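Sobre nós

A Esar desenvolve software de navegação para robôs de serviço em casas e apartamentos. Antes de chegar a uma moradia de verdade, cada versão percorre cômodos simulados, com portas, batentes e mudanças de piso.
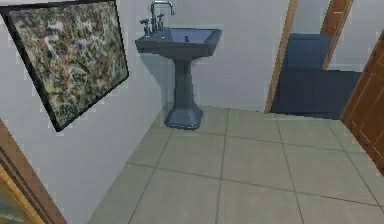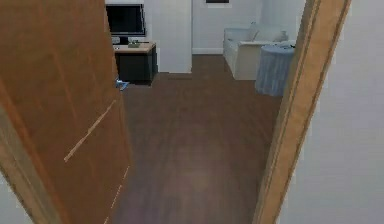

Banheiro e sala do ambiente simulado

Texto: Maiara Bezerra
Atualizado em 06/02/2023

Quem procura a Esar costuma perguntar pela falha de outubro, e por isso ela faz parte desta página.

A versão Fliria do nosso navegador tratava toda porta como aberta ou fechada. Uma porta entreaberta entrava no mapa como aberta, com a largura total do vão. Em um apartamento do cliente Zurberg, o robô avançou contra a folha da porta, empurrou-a e ficou preso entre ela e o batente. O contato deveria ter cortado os motores de imediato. O corte levou 600 milissegundos. Ninguém se feriu. A porta foi trocada por nossa conta.

Suspendemos a Fliria em todos os clientes e refizemos o caso em simulação. Foram 2.371 passagens por portas em ângulos variados, e em 26 delas o robô repetiu o erro. A causa estava em dois pontos: o cálculo da largura livre ignorava a maçaneta, e o sinal de contato passava pelo planejador de rota antes de chegar aos motores.

Hoje o sinal de contato vai direto ao controle dos motores. A largura é medida de novo a cada aproximação e, se a folga for insuficiente, o robô para e avisa o usuário.

A equipe de segurança fica na unidade de Au e pode bloquear qualquer lançamento. O relatório completo da falha é enviado a clientes e parceiros mediante pedido pelo formulário de contato.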